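Home | Contents | Previous Chapter | Next Chapter | Glossary

Category: Youth Sport and Coaching

Chapter 6
Growth and Training Load in Young Swimmers

Children who enter competitive swimming before the age of 10 are still growing, and their bodies change from one season to the next. A training plan that suited a swimmer in the fall may be too much for the same swimmer by July. This chapter looks at how coaches measure training load and how they adjust it during periods of fast growth.

Training load has two parts. External load is the work itself, such as distance swum or time in the pool. Internal load is how hard that work is on the swimmer. Two children can swim the same set and find it very different.

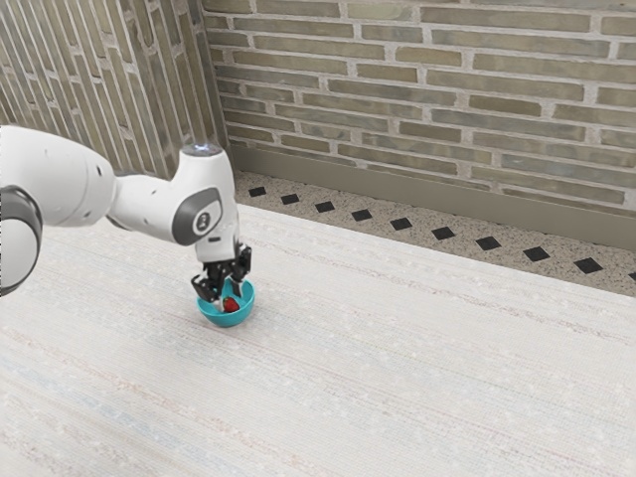 The Betport swim club kept training records for 377 young swimmers, and we return to them throughout the chapter. Each swimmer rated every practice on a simple effort scale. Coaches also recorded height at regular intervals, along with missed practices and complaints of shoulder pain.

Section 2 explains how to read these records. Later sections deal with rest days, school schedules and the part parents play — a subject many coaching courses leave out.

Before reading on, make sure you know these terms from the last chapter: growth spurt, overuse injury, recovery, taper.

Related chapters
Starting Ages in Competitive Sport
Case Study: The Zepeda Diving Program
Sleep and Recovery in School-Age Athletes
Choosing Meets for Beginners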